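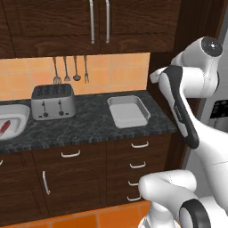
Slide 1. Kitchen scene in the simulator, arm at the counter with the toaster and the tray.

Speaker notes - "Planning in a cluttered kitchen: what we changed in Oravec"
Shabnam Niazi, Grurkex

Leave the slide up while people sit down. Start when the door is shut.

Say who I am. I work on the motion planning side at Grurkex. Oravec is our planner. Bonari is the task layer that sits on top of it and decides what to ask for next. Illoswood is the set of simulated kitchens we test both of them in. Everything tonight was run in simulation. Say this early, as it was the first question last time.

Point at the toaster and the tray. The task for this talk is simple to state: get hold of the tray, lift it, and put it down somewhere else on the counter without touching anything. The tray is flat and has raised sloped edges. There is a toaster to its left and a row of utensils hanging from a rail behind. Upper cabinets over the counter. The arm has to work in the gap between them.

Ask the room how many people have written a planner that worked in an empty scene and then failed in a kitchen. Wait for hands.

Slide 2. What the old planner did

The old version of Oravec planned in two stages. First it picked a grasp for the gripper. Then it looked for a path to that grasp. The stages did not talk to each other. If the grasp was good on paper but the elbow had to go through a cupboard to reach it, the second stage searched until it ran out of time and returned nothing.

Bonari would then ask for the same thing again. Same grasp, same failure. We have logs where it asked 151 times before somebody stopped the run. Pause here, people usually laugh.

The fault was in the interface. The path stage returned "no path" and nothing else. It knew which link had been in collision and with what, and threw that away.

Slide 3. What we changed

Two changes. Go slowly on this slide.

First, the path stage now returns a reason. It gives the link, the object and the part of the path where the search got stuck. This is a small message and it costs almost nothing to build, because the collision checker already has all of it.

Second, the grasp stage reads that message and re-orders its list. If the forearm keeps hitting the upper cabinet, grasps that need a high elbow go to the bottom. We don't delete them. A grasp that fails from one starting pose can be fine from another, and we lost a week in September to a version that deleted them.

Bonari sees the reason too. If the object in the way is something that can be moved, it can choose to move it first. If it is a cupboard, it can't.

(If short of time, skip to slide 5.)

Slide 4. Collision shapes

The shapes used for collision checking are not the shapes you see rendered. Each object has a simpler hull. For a toaster a box is good enough. For a tray it isn't. If you wrap a tray in one convex hull, the inside is filled in, and the planner thinks a finger placed inside the rim is in collision. Every rim grasp gets rejected.

We split the tray into five pieces, one for the base and one for each side. After that the rim grasps came back.

Hanging utensils are the other awkward case. They are thin and they sit near the wall. In Illoswood we now put one slab around the whole row. It is too big and we know it. The arm loses a bit of space at the back of the counter, and in return the check is quick and the arm never threads a wrist between a ladle and a fork. I would not want it to do that on real hardware either.

Mention that the slab is a setting and can be turned off per scene.

Slide 5. The test

Explain the numbers before showing the chart. We ran 4000 trials in Illoswood, each with a different starting pose for the arm and a different placing of the objects on the counter. Same trials for the old planner and the new one, same time limit.

The old planner failed to return a path in 638 of them. The new one failed in 151. (Same number as the repeat count on slide 2. Coincidence, say so or somebody will ask.)

Then say what the chart does not show. It counts paths found. It does not count trays moved. A path can be valid and the grasp can still slip, and contact in simulation is not something I would quote a figure on yet.

Slide 6. Failures that are left

Most of the remaining failures have the object close to the back wall. The slab is to blame for a share of those. With it turned off some come back, but the search takes longer and a few of the paths pass closer to the utensils than I like.

The rest are starting poses where the arm is folded up against itself. Oravec is poor at getting out of those. The fix we use is dull: a short list of known good poses, and the planner tries to reach one of them first. It works but it looks odd, as the arm backs away from the counter before going towards it. If anybody asks whether this is elegant, the answer is no.

Slide 7. Tooling

Show the replay tool. Load a failed trial, press play, and the link named in the message turns red at the point where the search stopped. We built it for debugging and the task team now use it more than we do.

Check before the talk that the replay opens on the venue laptop. It needs the scene files in a local folder and will not fetch them.

Show one failure and one success from the same scene. Don't show more - each takes longer than you think.

Slide 8. What's next

Sinks. We have sinks in the scenes, but every task so far has stayed on the counter top. Reaching down into a basin changes which joints matter, and the message format has no good way to say "the object is inside another object".

Drawers after that. A drawer that is open is an obstacle and one that is shut is not, and Oravec has to be told when that changes. At the moment Bonari tells it by rebuilding the whole scene, which is slow.

Questions. Leave the replay tool open in case somebody wants to see a trial again. Repeat each question into the microphone before answering.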